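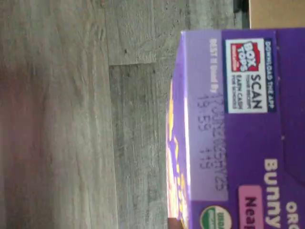
The Grollia Shelf Task Kit is a set of software, cards and rules for student robot clubs which want to practice picking and placing with real groceries. We sell it to clubs that already have an arm and a gripper. The first lessons use no arm at all. Students put a box on its side and try to read it with a camera, and it is harder than they expect: on the purple Bunny box the words "BEST if Used by" are printed in dark letters, but the gray date code next to them is made of small dots and is a little smudged. With the text running vertically, many student programs will read nothing. We begin with this exercise because a club can do it with a laptop and one box from the kitchen.

## Grollia Shelf Task Kit, item no. 1272

**Made by:** Brindura, Granalham
**For:** school clubs, technical colleges, first-year university projects
**Team size:** 4 students
**Delivery:** from stock, usually on Monday

### What you receive

- Task cards, 27 pieces, printed on both sides
- Teacher's book, 46 pages, spiral bound
- Rangel scoring program (Windows and Linux), license for one club
- Floor tape for marking the position of the arm base
- Calibration board with stand
- Score sheets on paper, for the days when the computer does not want to work

### What you must have already

- A robot arm which can reach the full depth of your shelf, with its own safety stop
- A two-finger gripper
- A shelf unit, fixed so that it cannot tip
- Packaged food in cardboard boxes, several of the same kind and several of different kinds

We do not sell the food. Please buy it in your local store, and let the students choose, they know better what they will want to eat at the end of the season.

## How the task works

A team receives a card, for example "bring one box to the front row, logo to the front, do not touch the neighbor". The team has a fixed time to prepare and a fixed time to run. Between these two, hands stay off the shelf. The judge or the teacher writes the result and Rangel calculates the points.
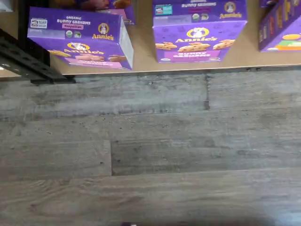
Placing is the part where most points are lost. The rule in the teacher's book is simple: a box is "placed" when it stands upright, all of its bottom is on the board, and its front is parallel to the shelf edge within the limit on the card. Compare the Bunny Grahams box in the center-right, which stands quite square, with the one on the left, tilted so that its top panel looks up and one lower corner hangs over the front edge of the shelf, near the black slotted bracket. The second one gets no placing points. It can still get points for the pick, if the judge saw a clean pick. A box that falls to the floor ends the run, and the team may start again with the next card.

Students often ask us if they can push a badly standing box back with the side of the gripper. Yes, they can – the cards with a green corner allow it. On the other cards, pushing costs points, and pushing two boxes together costs double.

### Choosing the boxes

For the first month we recommend one kind of product only, in several rows. It looks boring, but same boxes standing close together are a good test for a camera program, which must decide where one ends and the next one begins. Mixed shelves come later in the book. Flavors that have the same main color and a different label are a nice step between the two. 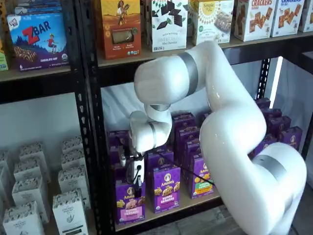

Take care of these points when you fill the shelf:

1. Leave a small gap between columns in the beginning. You can close it later, when the students are more sure.
2. Close all the box tops well. An open flap moves when the fingers come, and the program will think the box has moved.
3. Do not use glass or cans in the first season.
4. Replace a box when its corners become soft. A soft box bends under the fingers, and the students will look for an error in their code which is not there.

### Cables

Cables deserve their own section, and our trainer Aksel Þorgeirsson has asked me to make it longer in each edition of the book. A gripper cable that hangs free can catch the front row when the arm goes back. Fix it along the arm where you can and leave enough slack for the wrist to turn. Before each run, one student moves the arm slowly through the whole path and another one looks only at the cable. In Rangel there is a check box for this, and the timer does not start without it.

### The camera program

Rangel does not control your arm. It reads pictures from one or two cameras, finds the board edges and compares the position of the box before and after the run. Your students write the control part by themselves, in any language your arm accepts. Some clubs use the measured positions from Rangel directly in the first weeks and write their own vision later. We think this is a good way, and the license permits it. 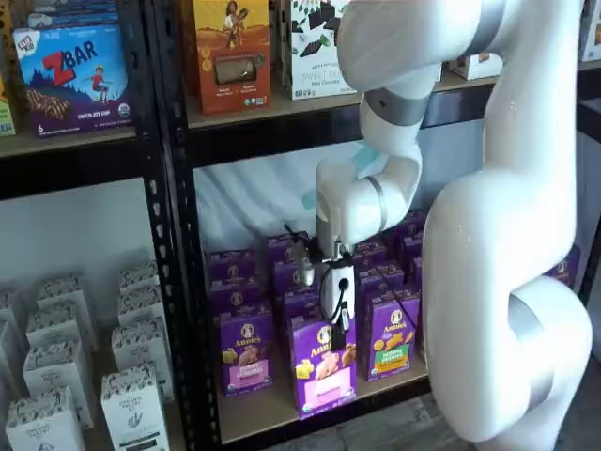
Picks from the top are in the second part of the cards. They need more free space above the boxes, so check the distance between the two boards before you order. If your upper board is too low, you can move it in most slotted shelf units, or you can use only the cards marked "F" (front). Send us a message with the dimensions of your shelf and of your gripper and we will tell you which cards are possible for you.

## Safety

The teacher's book has the complete rules and we ask every club to read them together. In short: an adult is at the stop button during each run, people stay outside the floor tape, and reduced speed is used for all student programs. Boxes are moved by hand only when the arm is stopped. Do not change this for open days, even when visitors would like to see it faster.

## Questions we receive often

**Can two teams share one kit?**
Yes, if they are in the same club. Score sheets can be copied.

**Is there a version for smaller arms?**
Not now. Small desktop arms can do the reading exercises and some of the front cards with light boxes.

**Do you have the book in other languages?**
Portuguese is ready. It was translated by Gervásio Evangelista, who also corrected several mistakes in the English one. Both come in the same package if you ask.

**Can we return the kit?**
Unopened, yes. When the Rangel license is activated we can only exchange damaged parts.

## Ordering

Write to the Brindura school desk with the name of your club, the delivery address and the type of your arm. We send an offer with the price for your country, and it is valid until the end of the next month. Spare task cards and floor tape can be ordered separately under the same item number, please add the word "spare".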